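# What Happens to a Loaf: Bread Waste in Shared Student Households

Project report, second-year Food and Community Studies
Group members: Venla Pesonen, Kauko Juntunen, Seija Niskanen
Supervisor: Valtteri Partanen
Submitted Nov 29, 2020

## How we got started

Our project began with an argument over a bag of crusts. Seija had moved into a share house in August with three people she barely knew, and within a couple of weeks she'd noticed that every one of them bought their own bread, every one of them left the ends in the bag, and the whole lot went into the bin at the end of the week. She brought this up in our first group meeting, Kauko said his house was just the same, and Venla (who comes from a family that makes crumbs out of everything) was so horrified that we more or less had our topic before we'd finished our tea.

We wanted to find out how much bread is thrown away in student share houses, why it gets thrown away, and whether a small change in the kitchen would make any difference. We should admit we started out thinking we already knew the answer, and that we were wrong about a good part of it.

## What we did

We asked seven share houses to keep a bread diary. Each house had a sheet stuck up near the bin with columns for the date, what was thrown out, the weight in grams and the reason. We lent out kitchen scales to the houses that didn't have any. The reasons were left blank for people to fill in with their own words, and we're very glad we did it that way, as we'd never have thought of half of them ourselves. "Forgot I owned it" was a favourite in our group.

The diaries ran for two weeks. In the first week the houses carried on as usual. In the second week we asked them to try one change, which was to keep a shared loaf, sliced and frozen on the day it was bought, and to take slices out as they were needed. People could still buy their own bread if they wanted to, and a few did.

We also sent a short survey through the Kivent residence newsletter and got 128 replies, which was far more than we'd hoped for. Valtteri had told us to be happy with thirty.

## What the diaries showed

In the first week the seven houses threw out 3166 grams of bread altogether. In the second week it came to 1718 grams. That's a drop of a bit under half, and we were very pleased, though we've tried to be careful about it for the reasons given further on.

The reasons people wrote down fell into a few groups. Mould was the biggest by weight, mostly from whole part-loaves that had been pushed to the back of a cupboard or left on top of the fridge, where it's warm. Staleness came next. Then there were the crusts, which turned up in the diaries more often than anything else but weighed very little, so the thing that had started our whole project turned out to be one of the smaller parts of the problem. Seija took this with good grace. 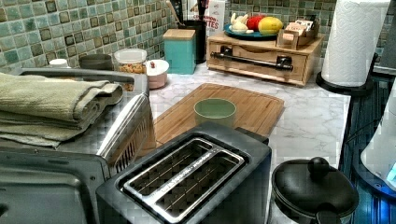 Kitchen space came up again and again, in the diaries and in the survey too. When several people share one kitchen, there often isn't a proper spot for bread, so it gets put wherever there's a gap, and once it's out of sight it's as good as gone. One person in the survey wrote that she'd found three open loaves of the same brand in three different cupboards, all bought by different housemates in the same week. Another said that the freezer was full of one housemate's soup and that nobody felt they could say anything about it. We had quite a few comments along those lines, and we came away thinking that freezer manners deserve a project of their own.

## What people told us about freezing

We'd expected everybody to know that bread freezes well, and plenty did, but a fair number of the survey replies said that frozen bread "goes funny" or that it had to be thawed overnight before it was any good. Some people had only ever tried freezing a whole unsliced loaf and had then had to attack it with a knife. Once the diary houses had been shown that a frozen slice can go straight into the toaster, most of them were happy with it, and two houses told us they meant to carry on after the project.

There were some who didn't take to it. Kauko Kiiskinen, who kindly let us interview him at length about his sandwiches, likes his bread soft and fresh and doesn't care for toast at all. He said the thawed slices were fine if he took them out before his shower and no good whatsoever if he forgot. We thought this was fair. For people like him, buying half a loaf might be a better answer, and the Pluretti bakery near campus was willing to sell half loaves when we asked, although there was no sign up to say so.

## Problems with our method

Two weeks is a short time. The second week was also close to the end of term, when some people had gone home for a night or two, so there were fewer people eating and probably less bread being bought. We didn't ask the houses to write down how much they bought, only how much they threw away, and that's the thing we'd most like to go back and fix. Without it we can't say what share of the bread was wasted in either week.

People also behave differently when there's a sheet on the wall. One house told us cheerfully that they'd eaten a very old bun between them so they wouldn't have to write it down.

## What we'd suggest

We think new share houses could be given a one-page sheet when they move in, with a few simple ideas: pick one place for bread, write the opening date on the bag, slice and freeze what won't be eaten in a couple of days, and talk early on about who gets which part of the freezer. Venla has drafted a version and the residence office has said it'll look at it for the next intake. Her recipe for crumbed cauliflower is on the back, and we'd recommend that too.

## Thanks

Thank you to the seven houses for weighing their crusts so patiently, to Valtteri for reading two very untidy drafts, and to Kauko's housemates, who put up with our group meetings in their living room and fed us more than once. The scales have all been returned apart from one, and if it's in your kitchen, Seija would be glad to come and collect it.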